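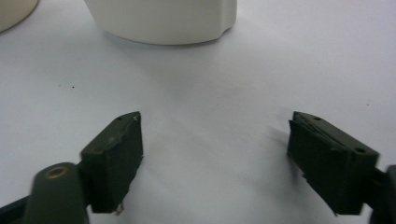 White tabletop, January, before the afternoon lot.

Pump bottles again. Picking up where the last entry stopped, middle of the drip question. Min-kyu wants the table settled first and the bottles after, I wanted it the other way around, we did a bit of both and got most of the way with each.

Table first then. The white top is good for seeing color and bad for nearly everything else. Clear soap vanishes on it. You put your sleeve in it and that's how you find it. Tried raking the desk lamp across the top, which helps if your head is in the right spot, and your head is never in the right spot. Wiping between runs leaves a film and the next bottle slides more than it should. So anything I wrote before today on "slides when pressed" for the white top, treat as suspect. I've put a pencil mark next to those lines in the margin.

Moved to the small square wooden one. Bare wood no good either, drinks up the lotion and then it's in there for good. Paper over it. The pale blue-white sheet off the Gorkik roll, one piece, cut a bit short so a strip of wood shows at the front and left. Leave the strip. It gives you somewhere to hold the table when you shift it without putting a thumb on the paper. Cut it at the window end, the scissors by the sink are useless, someone has been doing tape with them.

A drop on the paper goes dark and stays put long enough to draw around. Pencil, not pen, pen bleeds into the wet spot and then you've got a blue drop that looks twice the size. Write the bottle letter inside the ring if there's room.

Letters as of today, so we stop arguing:

W - white bottle, blue pump. Hand soap, the thin one.
G - pale green bottle, white pump. Dish soap.
C - cream bottle, cream pump. Lotion, batch 2058.

Old letters A, B and D are dead. Don't use them. I know D was C. Please don't write "D (C)".

W sits tallest when they're grouped, on account of the pump. Goes at the back. C goes in front where you can get a hand to either side. G beside W. Basket behind G and a bit right, the gray one with the mesh sort of side. Had the basket in front last time and everything was a reach over the rim. Much better behind.

Contents of the basket should be: rag, spare pumps in a bag, the pencil, the lid from the lotion tub. Contents of the basket when I took it down: all that plus a receipt from Plindale for light bulbs. Receipt is now in the drawer, whoever needs it.

Pressing. Procedure as it stands, half of this is from the old sheet:

1. Fill to the shoulder, not over. Over the shoulder and the first strokes are pushing air around and you get spit.
2. Prime until it runs clean, into the tub lid. Don't log priming strokes.
3. One hand steadies the bottle on the side, low. Other hand presses straight down. Full stroke, let it come all the way back by itself. No pulling it up.
4. Turn all nozzles the same way before starting a run. Left is easiest from where the stool is. If one has wandered, put it back and note it. Don't just put it back.
5. 40 strokes, then wait. Then look under the nozzle.
6. Ring any drops. Change paper when you can't find a clean patch under each nozzle, don't stretch it to one more.

Did the full thing for W and C, partial for G, ran out of dish soap. More in the Bickerstaff drum, but the drum tap is stuck and I wasn't going to fight it alone at four in the afternoon.

W: clean. One drop at the end, small, fell when I bumped the table so arguably mine. The blue pump has a nicer return than it did in the fall, or I'm pressing it straighter now. Slight click at the bottom of the stroke. Click doesn't seem to do anything. Noted it anyway.

C: drips. Always the same, the lotion hangs off the nozzle in a little tail and lets go while you're looking at something else. Wiped the tip between sets for the second run and it was better, which means nothing for a person at a sink who won't be wiping the tip. Also it turns. Press it, and the head creeps around a little with each stroke, and by the end of a set it's pointing at your cuff. Tightened the collar, less creep. Tightened more, it creeps the whole bottle instead. The rounded shoulders don't give you much to hang on to either, hand wants to ride up.

G: got partway through a set before it started coughing. What I did see was fine. Pump is short in the stroke, gives less each time. People press twice. I press twice, and I'm supposed to know better.

Weighed the output for C over one set, on the kitchen scale, since the good one is still at Zovska getting its plate looked at. 110 g into the lid. Kitchen scale, so don't lean on that last digit. W not weighed, forgot, had already tipped the lid out.

Spacing. This is what I really wanted to get down tonight before I lose it. When the three are shoved right up together you can't steady one without brushing the next one's collar, and then that one's nozzle has moved and you've got a note to write. Leave a gap you can get fingers through. But too far apart and you're off the paper, or the basket is. Grouped toward the back of the sheet, with the front left clear, worked best for me. The clear bit is where the lid goes, and your elbow.
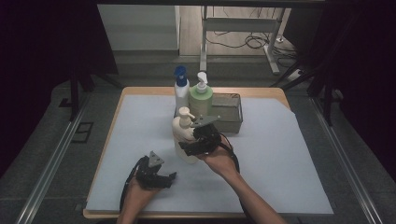
Florian says no to all that, put them in a row. He came by after lunch and his view is that grouping is how you'd find them on a kitchen counter but it's a pain for a drip test, the rings under the back bottles end up hidden by the front one and you have to lift C out of the way to check, and lifting C is how C drips. Row along the back edge, nozzles forward, basket off to the side on the stool. He'd also like the bottle letter written on the paper in front of each, big, so a bottle that gets taken off goes home to the same spot.

Fair. The letter on the paper I'm stealing right away. Not sure on the row. Tried it quickly with Florian standing there and with nozzles forward you're pressing over the top of the drop you're trying to keep clean of your sleeve. We did agree on basket placement being wrong in both versions if you're left-handed, which Min-kyu is.

Compromise for next time, to be tried, no promises: row for the drip sets, group for the handling sets. Two sheets, cut beforehand. Mark which is which in a corner.

Lotion itself. 2058 is thicker than the last batch, no doubt about it, you can feel it in the pump. Might be the whole story on the tail. Before we blame the cream pump, swap: put the white pump from G on C, if the neck takes it. Necks look the same to me but I've said that before and stripped a collar. Check the thread with a cap first.

If the swap fits, run a set with each pump on the same lotion, same fill. Then put the cream pump on dish soap. If the tail follows the pump it's the pump. If it stays with the lotion we thin the lotion or we live with it. I'd sooner live with it than go back through thinning, that was most of December and I smelled of oat for all of it.

Paper: roll had 80 on the tag, the heavier of the two we keep. The lighter one cockles as soon as there's a wet patch and the bottle ends up on a slope. Don't let anyone swap the rolls over, they look identical from the end. I've written HEAVY on the core.

Edges of the sheet lift in the dry air from the heater. Tape at two corners held. Tape at all four and you can't get it up again without a rip right through your rings, ask me how. Photograph the rings before you untape, then fold drops inward and it goes in the flat file under the month.

Stool: wobbles. Not a new thing. Folded card under the short leg, the card has now been under there long enough to count as part of the stool.

Things I didn't get to
- G full run (dish soap)
- drum tap, needs two people or a wrench, or both
- weight for W
- collar torque, we just say "tight" and "tighter", not good enough
- cleaning the white top properly so it can be used for labels again. Film is still on it in places I think. Hot water then dry cloth, no spray

Labels can go back to the white top once that's done. Paper for soap, white top for labels, keep them seperate and we'll stop getting lotion thumbprints on the label stock. Min-kyu has been saying this since summer, so, written down, with credit.

Note on handwriting: the G line in the log looks like a 6. It is a G.

Left out overnight: W and C, full to the shoulder, nozzles left, fresh sheet, letters in pencil. If there's a ring's worth under C in the morning without anyone touching it then the tail isn't from pressing at all and I'll have to cross out half a page. Whoever is in first please look before you move teh stool, the stool bumps the table.

Recent entries
Collars and necks, what fits what
Lotion thinning, part 4 (stopped)
Gorkik roll vs. the old roll
Label stock: corners lifting
Where the good scale went
Sink shelf, second try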